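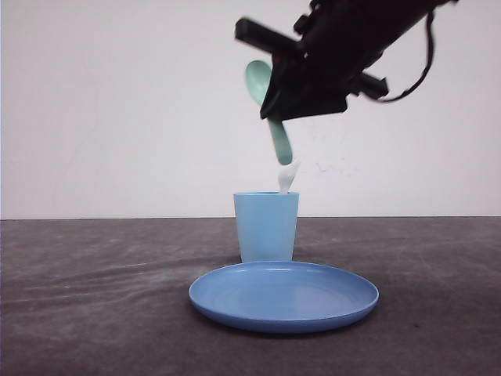

Stelios Tsolakis wrote:
I would not trust a success rate over all utensils together. If the method changes only the last two centimeters of the motion, then please report the last two centimeters. Everything before that is only reaching, and any policy from the last years can do the reaching.

orysia_d
Member, Ikden forum

Stelios, this is fair, and I should have separated it in my first message. Let me write the setup again in one place, so people do not have to collect it from the old thread.

The task is to bring a utensil over a plastic cup and put it inside, handle first. We train one policy, Tavura, on 2763 teleoperated episodes. It receives two views, one from a fixed camera at the workspace and one from a small camera at the wrist. The method we test is simple: during training, one of the two views is replaced by gray in a part of the batches. We call it view dropout. At test time both views are on. The comparison is the same network, the same episodes and the same number of steps, but without dropout.

Evaluation is 76 trials per policy: four utensils and 19 trials for each one. The starting positions are drawn once, and both policies receive the same list.

The result is that the policy with view dropout places the utensil more often, and the gain is almost completely in the insertion phase. In the reaching phase I see no difference that I would defend. So in this sense I agree with you, and I will put the phases in separate columns.

tamsin.doolan
Member

Thank you for writing it down. I am not convinced by the explanation in your draft, though. You say that without dropout the policy "ignores the fixed camera." How do you know it? A policy can look at both cameras and still use them badly.

I ask also for a practical reason. We tried something similar on Clemum last winter, with drawers instead of cups, and the dropout made the policy slower and more careful. It succeeded more often, but I believe it was the slowness that helped. When we gave the normal policy more time, half of the gain was gone.

orysia_d

It is a good point about time. Our limit is the same for both policies, but I did not check if the failures of the normal policy are time-outs or real misses. I will check it tonight.

About "ignores": we cover one camera at test time and see what happens. The normal policy with the fixed camera covered behaves nearly the same as before. With the wrist camera covered it stops almost immediately and shakes. The dropout policy suffers a little from each one. I agree that this is a behavioral test and it does not show what happens inside the network.

s_arancibia
Moderator

Covering the camera at test time is unfair to the normal policy. It never saw a gray image in training, so of course it becomes strange. The dropout policy has seen thousands of them. You are measuring how familiar the gray is.

A more honest test would be to swap the view with a real image from another episode. Both policies know this kind of image, and the content is simply wrong. If the normal policy continues happily with a wrong image from the fixed camera, then I will accept the word "ignores."

Signed, Sebastián Arancibia (I am on the same network as Orysia but not on the paper, so please read my opinion with that in mind)

tamsin.doolan

I like the swap test, but be careful which episode you take. If the swapped image shows the cup in nearly the same place, the policy can follow it and you learn nothing. You need a cup far from the true one.

orysia_d

Both suggestions are accepted. I spent the evening with the failure recordings, and I can answer the earlier question about time first. Of the failures of the normal policy, only a few are time-outs. Most are misses: the handle comes down on the rim or outside of it, and the policy does not go back up. So at least for our task the slowness is not the main story. The dropout policy is a little slower, this is true, and I will report it.

I also looked at what each view can tell the policy near the cup. In the fixed view you can see the handle of the spoon pointing down to the opening, so the height above the rim is easy to judge. The wrist view is different. With the fork standing in the cup, a finger on each side and the tines pointing away over the table, the lower part of the cup is outside of the image. There you can judge left and right quite well, but the height I find difficult, also as a human. My guess is that the normal policy estimates the height from the size of the rim, and this works until the utensil covers the rim.
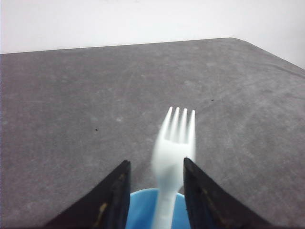

anastasia.k
Is the view dropout applied per frame or per episode?

orysia_d
Per batch element, and it stays fixed over the short history window that the policy receives. We tried per frame in the beginning, and the training was noisy – the policy could simply look one frame back to recover the missing view.

anastasia.k

Thank you. Then I have a doubt on the other side. If the important thing is the height above the rim, you could get the same gain without any dropout, for example by moving the fixed camera lower. A lower camera sees the height even better. I would like to see this baseline before I believe that the training method is the cause.

stelios_ts

I disagree with Anastasia here. Moving the camera changes the data, and then all episodes must be collected again. The attraction of the method is that it costs nothing on data you already have. A baseline that asks for a new collection answers another question.

anastasia.k

It answers the question of what a new lab should do, and this is the question most readers have. But I accept that it is not the same claim. Perhaps one sentence in the discussion is enough.

stelios_ts

One sentence I can live with.

My larger problem is still the 19 trials per utensil. If the spoon goes up by two successes and the fork goes down by one, you can not say anything about spoons and forks. The draft has a whole paragraph on why the fork is harder. I would remove it, or run more forks.

orysia_d

I defended this paragraph for a long time, and I think now that you are right. The fork result changed direction when I repeated it in another week. The total over all 76 trials was stable, and the order of the utensils was not. I will keep the utensil table in the appendix and take out the text about it.

s_arancibia

Keep the repeated run too, please. It is more useful to me than the first one. When people see that the total holds and the details move, they know how much to trust.

orysia_d

Update from today. I did the swap test with Tamsin's condition, so the image always comes from an episode where the cup is on the other side of the workspace.

With a wrong fixed view, the normal policy goes to the true cup and tries to insert as usual. It is slightly worse than with the correct view, so the word "ignores" is too strong and I changed it to "relies little on." With a wrong wrist view it fails in every phase. The dropout policy with a wrong fixed view hesitates during the approach – it moves toward the middle between the two positions and then often corrects itself near the cup. With a wrong wrist view it reaches the correct area, but the insertion is poor.

For me this supports the main claim, and it also shows a cost. A policy that uses both cameras can be misled by both. If somebody bumps the fixed camera, the dropout policy will suffer more than the normal one. I had not thought of it before this thread.

tamsin.doolan

That cost deserves a place in the abstract. Did you try a small bump, a few degrees, and not a completely wrong image? This is the case that happens to us every month on Clemum.

orysia_d

Not yet. The arm is reserved until the afternoon, and after that I have it for myself. I will rotate the fixed camera by a small angle, run the same list of starting positions for both policies and post the phase table here, reaching and insertion apart, as Stelios asked.

stelios_ts

Good. Please mark the original camera angle on the mount before you touch it. We did not, one time, and we had to throw away a week.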